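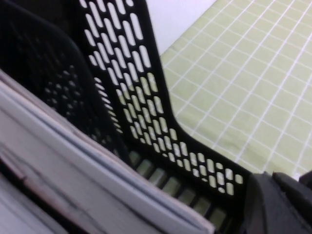 Figure 3. Black plastic crate with slotted walls.

4.2 Where the crates go

Every bakery in the Millet sample owned more crates on paper than on its shelves. The Nekavitz depot, our largest site, had bought 3,000 since opening and could lay hands on rather fewer when we visited in July. Staff there spoke of the missing ones as farmers speak of weather.

Slotted crates of the general kind in Figure 3 are stackable, easy to rinse and, sadly for their owners, useful for nearly everything else. In the streets behind the Zoso market we logged 23 in a second career. They held up bookshelves, carried bicycle locks and, in 2 cases, served as the official seating of a chess club. Asked where they came from, most keepers said the crate had been there when they moved in.

The Valano deposit scheme was meant to end this. It charged shops a small sum per crate, refunded on return. Shops paid, kept the crates and entered the deposit as a purchase, at a price well below that of a new one. Losses rose in the first season. We return to the size of the deposit in Section 5, where we also consider the cheaper remedy of asking for them back.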